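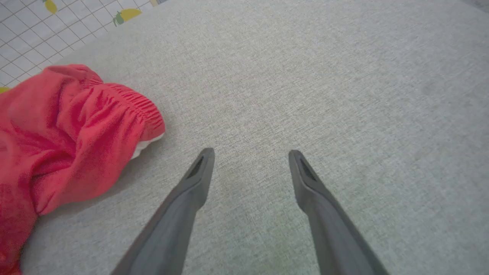
Por Irena Kwiatkowski

Los jueves, a las seis de la tarde, el club de robótica de Tikby se reúne en la sala grande del centro Ollton. Los alumnos llegan con la mochila del instituto y, muchas veces, con una bolsa de ropa. Este curso han elegido una tarea que todos conocemos de casa: recoger una prenda arrugada y dejarla doblada.

Yo pensaba que la parte difícil era doblar. Los alumnos me corrigieron pronto. Antes de doblar hay que agarrar, y antes de agarrar hay que decidir por dónde. En una prenda roja como la que tienen sobre la tela gris, la cintura elástica es un buen candidato: el fruncido forma un borde más grueso y las dos puntas de la pinza pueden cerrarse sobre él. Si se cierran sobre un pliegue cualquiera, el robot levanta la prenda, pero después no sabe qué parte tiene.

El proyecto se llama Citer y lo llevan 15 alumnos. Trabajan por parejas. Uno maneja el brazo a distancia y el otro anota en un cuaderno cómo fue el intento, con qué prenda y en qué punto se hizo el agarre. Después cambian. En mi última visita el cuaderno tenía 207 intentos, y 55 llevaban una cruz, que en el código del club significa «repetir».

La superficie también causó discusiones. Una parte del grupo prefería una mesa lisa, donde es más fácil calcular la altura. Los otros defendían el tapizado, que cede un poco cuando se aprieta y se parece más a una casa. Ganó el tapizado por dos votos. Desde entonces, bajar la pinza despacio es la primera norma escrita en la pizarra.

También los colores se discuten. Una prenda roja sobre gris se distingue bien; la tela con limones y cuadrícula es otra cosa, porque el dibujo tiene sus propias líneas y el programa puede tomarlas por bordes. Algunos quieren dejar los estampados para el curso próximo. Una pareja ya ha pedido empezar con ellos en junio.

Para la muestra de fin de curso el club quiere presentar 100 agarres válidos de prendas distintas. A las ocho se apagan los ordenadores y la ropa vuelve a las bolsas, casi siempre sin doblar.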